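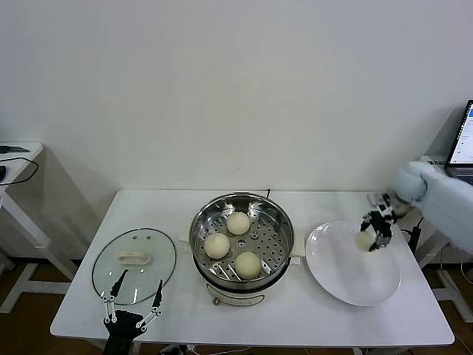

Glass lids are the bane of my perception stack! The depth map goes full of holes wherever there's clear glass, so the planner thinks the lid is a thin ring with a handle floating over it. I spent most of May on this (sorry, garden). Alistair Tosh suggested I skip depth and fit a circle to the rim in Kobori, then hand the planner a solid disk. Plans come back in 26 ms now. Next up: buns, which squish, and my grip controller hates squish.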